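Filed under: Festival Guides > Vendor Set-Up

Section 2: Setting Up Your Booth at the Merkska Winter Market

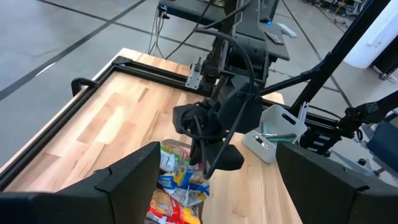
Welcome to the December market! We love seeing the square fill up with lights, cider and music, and a smooth set-up gets you to the fun part sooner.

1. Enter from Wurkbridge Road and show your vendor pass at the gate.
2. Pull up to your numbered space and unload everything before you start building. You have 15 minutes at the curb.
3. Move your vehicle to the Vlachou lot – it's a short, pretty walk back along the creek.
4. Open your canopy with a helper at each end, then lock all the legs.
5. Hang one weight on every leg.
6. Run your power cord behind the booth to the nearest Atow outlet post and switch on your lights.

Note: Each booth gets 2 outlets. String lights are welcome, and the more the merrier!

Caution: Never stake a canopy into the square. Water lines run just under the bricks.

Caution: Keep heaters and open flames out of canopies at all times.

7. Put out your price signs and wave down a market host for your booth check.

Note: Giving out samples? Bring enough for 100 visitors on opening night – the parade crowd comes hungry, and they are a joy to feed. Sample rules are in Section 3.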